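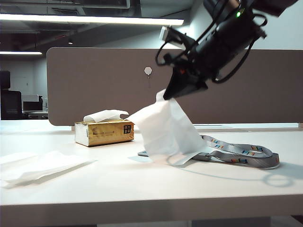 Facial tissue is a soft, absorbent, disposable paper intended for use on the face. It belongs to the group of thin papers known in the trade as tissue grades, which also includes bathroom tissue, paper towels and napkins. Facial grades are lighter and smoother than most of the others and are usually sold folded and stacked in a box or a soft pack.

Manufacture

Most facial tissue is made from bleached chemical pulp. Short hardwood fibers give a smooth surface, while longer softwood fibers give strength. The mix varies by mill and by the price level of the product. A dilute suspension of fiber in water is spread on a moving wire or felt, drained, pressed, and dried on a large heated cylinder called a Yankee dryer. A blade scrapes the dry sheet from the cylinder and wrinkles it slightly, a step known as creping. Creping lowers the strength of the sheet but increases its bulk, stretch and softness.

The sheet is wound into parent reels and moved to converting. Two or three plies are commonly combined, and the web may then be calendered to smooth it. Lotion, where used, is applied before folding.

Wet strength

Untreated paper loses most of its strength when wet. Facial tissue is therefore often treated with a small amount of wet-strength resin, added to the pulp before the sheet is formed. Treated tissue breaks apart slowly in water and is not suitable for flushing. Bathroom tissue is normally made with little or no such resin.

Folding and dispensing

In interfolded products, each sheet is folded around part of the next, so that pulling one sheet draws the following one through the opening. The opening is often covered by a slit plastic film that holds the raised sheet in place. Film-free cartons rely on the shape of the cut opening and are easier to recycle.

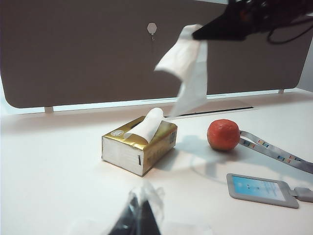
Flat cartons hold the stack at full width. Upright or cube cartons hold it bent into a U shape, which reduces the area taken up on a desk or shelf but makes the last sheets harder to reach.

Testing

Common laboratory measurements include basis weight, thickness, tensile strength in both directions of the sheet, wet tensile strength and absorption time. Samples are conditioned before testing at 50 percent relative humidity. Softness is harder to measure and is often rated by trained panels.

See also

Creping
Handkerchief
Paper towel
Pulp (paper)

Last revised October 2019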